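Water Testing for Private Supplies: Frequently Asked Questions

Who needs a test?
Any household or business that draws from a well, spring or borehole. Properties on mains water are tested by their supplier and do not need our service.

How often should I test?
Once a year for a single household. Holiday lets and food premises should check with the local council, as the interval may be shorter.

What does the standard test cover?
Coliforms, E. coli, nitrate, iron, manganese, lead, pH and turbidity. Pesticides and radon are charged separately.

How much water do you need?
500 ml in the sterile bottle for bacteria and a further 300 ml in the plain bottle for metals. Do not rinse the sterile bottle. It contains a small dose of thiosulphate.

How do I take the sample?
Use the kitchen cold tap. Remove any hose or filter, wipe the spout with the swab supplied and run the water for two minutes. Fill to the line and close the cap at once.

When should I send it?
Bacteria samples must reach the Calov laboratory within 24 hours and be kept cool on the way. Samples posted on a Friday will be rejected. Monday is the best day.

My iron result is high. Is it harmful?
Not usually at the levels we see. It stains laundry and affects taste. A Plaller or Gekness cartridge will reduce it; neither will remove bacteria.

Can I discuss my report?
Yes. Quote the reference on page one and ask for Zihan Qian. Reports are kept for five years.
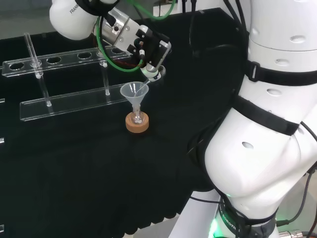
Glass tube and funnel, with a clear test tube rack alongside.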